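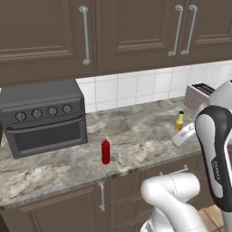 Figure 4.1 A simulated kitchen counter with a robot arm, a toaster oven and a red squeeze bottle.

Chapter 4
Buying a Simulated Kitchen

The first three chapters dealt with arms and grippers that can be bought, bolted down and switched on. This chapter deals with a product that arrives as a download. A simulation kit is a set of rooms, objects, robot models and tasks that runs on an ordinary workstation. Many small firms now buy one before they buy an arm, and some colleges teach a full term from one without owning any hardware.

The kit used as the main case in this chapter is the Nemow Kitchen Set, sold by Fankhauser. We compare it in places with the older Lelgate kit, which readers may still find on college machines. Both are sold on a yearly licence. Prices change too often to be worth printing, but the way the licences are built has stayed the same for several years, and Section 4.5 explains how to read one.

By the end of the chapter you should be able to:
say what a kit contains and what must be supplied by the user;
judge whether a room suits the task you have in mind;
set up a simple trial and record its results;
list the costs that do not appear on the order form.

4.1 What is in the box

The Nemow set has 15 room layouts and 892 objects. The objects are divided into fixtures, such as cabinets and worktops, and loose items, such as bottles. Fixtures belong to a room and are placed when the room is loaded. Loose items can be set out by hand or scattered by a script within limits chosen by the user.

A buyer's first question is usually how real the rooms look. Figure 4.1 is a fair place to start. The marble has veins, the tiles have grout lines, and the red bottle casts a faint shadow on the worktop. These details matter if the robot is to work from camera pictures. They matter much less if the program is given the position of every object as a list of numbers, and a buyer working in that way may be paying for detail that is never used.

The second question should be how the objects behave. A bottle may look right and still slide like ice when it is pushed. Each loose item in a kit needs a weight, a friction value and a collision shape, the simple outline the software uses to decide when two things touch. Cheap kits often give every item the same friction. Nemow lists the values for each item in a plain text file, and they can be edited.

The third question is reach. In the figure the red bottle stands on open worktop, while the small yellow bottle is further back, near the tiles, with a flat white item beside it. Picking up the first is a suitable early exercise. The second asks more of the arm, which must avoid its neighbours and also stay clear of the upper cabinets. A good room offers both kinds of task.

4.2 A trial before purchase

Fankhauser offers a trial licence, and we advise using all of it. The training centre at Daltport ran its trial in April with one room and one task: lift a bottle and put it down at a marked spot. The staff set 3000 attempts running on a Friday afternoon and read the results when they came back to work. They were less interested in the success rate than in the failures, which they sorted into three groups: the gripper missed, the bottle slipped, or the software did something no real bottle would do.

The last group is the one to watch. If objects sink into the worktop or jump when touched, the fault lies in the kit, and training the robot for longer will not cure it. Daltport found about 3 such faults in every hundred attempts. Most were traced to a single collision shape, which was then replaced.

Before you begin your own trial, write down the task, the number of attempts and what will count as a success. Keep the room and the starting positions the same for the first run. Only then begin to move things, one at a time, and note each change in the record sheet at the end of this chapter.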